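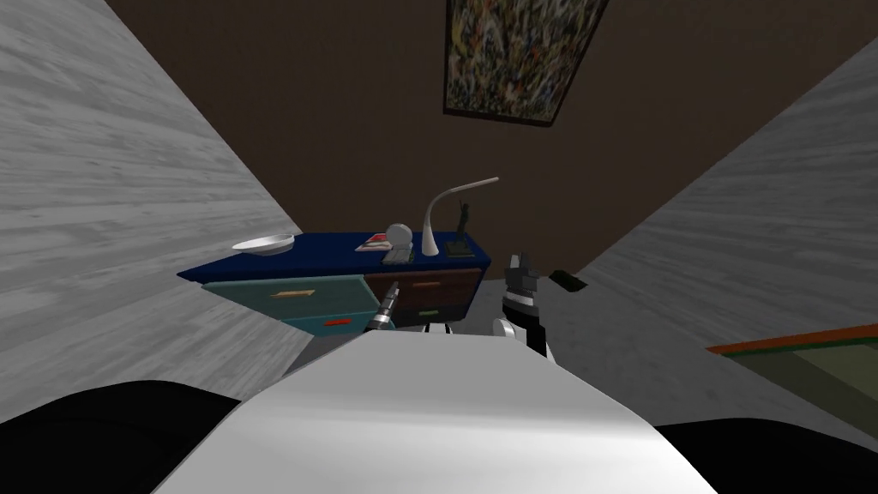
Two robot arms and a multicoloured chest of drawers, computer render

Search this site Search

How to keep a simple tech log for a shared light aircraft

If you've just bought into a share of a two-seater, congratulations! You're going to love it. Our group at Brallham has 3 aeroplanes and a good pile of old logs, and a tidy one makes every flight more relaxed.

What you need

A hardback A4 notebook, a ruler and a pen that doesn't smudge. We tried loose sheets in a Gagnon binder first and kept losing pages behind the seats. The notebook sits alongside the official logbooks and doesn't replace them.

Setting out the page

1. Rule seven columns: date, pilot, take-off, landing, fuel left, oil added, remarks.
2. Write the running airframe hours at the top right. Ours began at 343.
3. Carry the total forward each time you turn the page, and do it in pen.

After each flight

Fill in your line before you put the cover on. Dip the tanks and write what the stick says, even if the gauge is more cheerful. In remarks, put anything the next pilot would want to know: a soft tyre, a sticky door, a crackle on the radio.

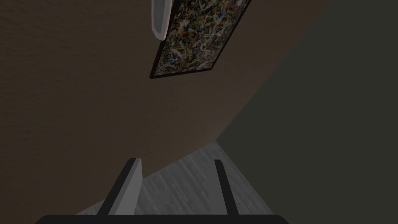

Abstract painting on a brown wall, computer render

Reporting a fault

Draw a box round it in red and ring your engineer. Please don't leave it to the group chat! When it's fixed, the engineer signs inside the box. We use Prosine for ours and they're brilliant at explaining what they've done.

Once a month, add up the hours and compare them with the official book. Ours were out by 22 minutes in June, all down to one landing time copied wrongly from a Remeo kneeboard. Great fun to track down, if you like that sort of thing (I do).

Last updated: 2020-05-24

We use cookies to remember your settings. Accept Manage cookies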